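Support > Hand-held grippers > Questions about our comparison trials

Which two kits did you try?
We ran the Clarus pair and the Plivdale pair, both of them hand-held, with one gripper for each hand. We'd hoped to get the Foulkes controller into the same round as well, but it reached us in January with the wrong connector, so it'll have to wait its turn!

How many recordings did you make?
We kept 1,155 in the end, after setting aside 55 where the marker tracking dropped out for too long to be any use to us.

Why bother with cloth and hard things both?
Well, a stiff plastic part forgives an awful lot. If your two hands drift apart a little, it flexes or slides and you carry on. Cloth bunches and twists, and you find out pretty quickly how much feel you're getting through the jaws (we do love a good piece of fabric for that).

Do my arms get tired?
They do, a bit. We stop every 5 minutes for a stretch, and I'd gently suggest you do the same, even if you feel fine.

Do the cubes on top need to stay in view?
Yes please, as much as you can manage. Turning your wrists in toward your chest is the usual way to lose one.

Two hands on a red plastic piece, then two grippers on pink cloth:

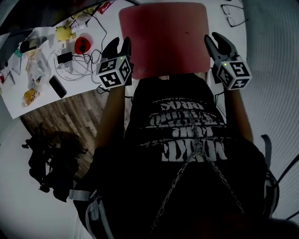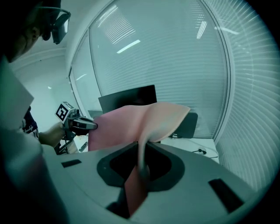

Osian Samuel

Comments

cikovent_fan: Did the Plivdale feel heavier after a long stretch? Mine certainly does.

Marta: Thank you for the note about wrists, I'd been doing that for weeks.

Contact us | © Cikovent | Back to top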